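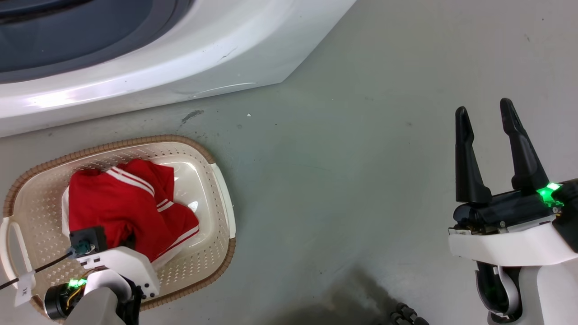 Photo: Benvinda Loureiro

Quick one tonight, I have 12 minutes before dinner needs me. Laundry. Again. I know.

So the red stuff. I have always been scared of red. Ruined a whole set of pillowcases in April the year we moved to Paltdale and I've washed red things by themselves ever since, one sad shirt going round and round like it's being punished. Waste of water, waste of an evening. Benvinda says I'm being silly and that anything washed a dozen times has given up all the dye it's going to give. She is probaly right. She also took the photos, so I have to be nice.

Anyway the basket. Cream plastic, brown wrapped rim, handles that don't dig into your fingers. Got it in Brophy after the old one split down the side — the old one was a Raritz, lasted ages, can't complain. This one has holes all over the inside so things get a bit of air if I leave them sitting. I do leave them sitting. Also it fits on the floor right by the machine, and that has changed my life more than I'd like to admit. Used to dump everything on the bed and carry it over in armfuls, socks all down the hall.

New rules, for me mostly:

Pockets first. Every time. A tissue went through last month and I was picking white fluff off black pants for two days.

Shirts with lettering go inside out. I forget this one constantly.

Red goes in with grays now. White with gray in it is allowed if it's old and I don't love it. Cold, short cycle.

Door stays open after. The rubber ring gets that swampy smell otherwise and then you're wiping it out with vinegar, folded bit by folded bit. 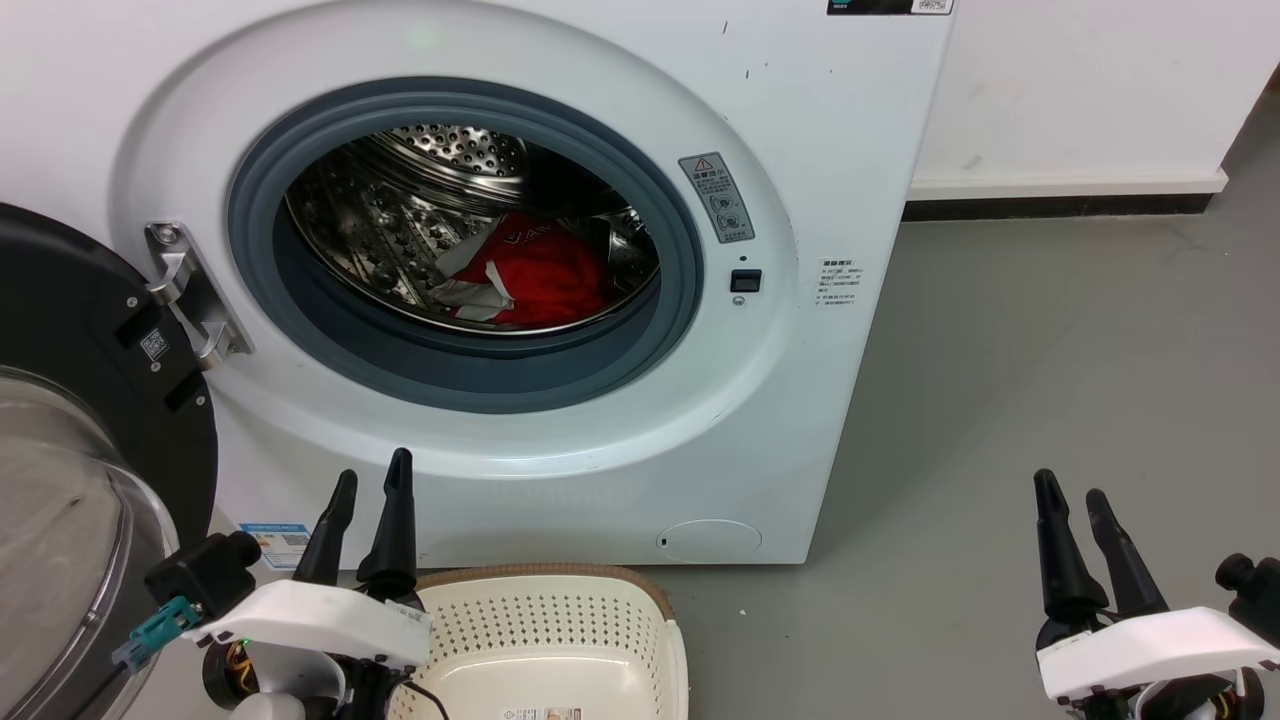
Adesuwa Olatunji wrote in to say the door thing is only half of it, you have to clean the filter too, the little round cover low down on the front, and she does hers every month with a towel and a baking tray under it becuase the water comes out faster than you think. Every month! I have done mine once. There was a hair clip and 56 cents in it.

OK so filter, this week. Will report back. Still no answer on whether dryer balls do anything, if you have opinions leave them below — potatoes are boiling over, got to go.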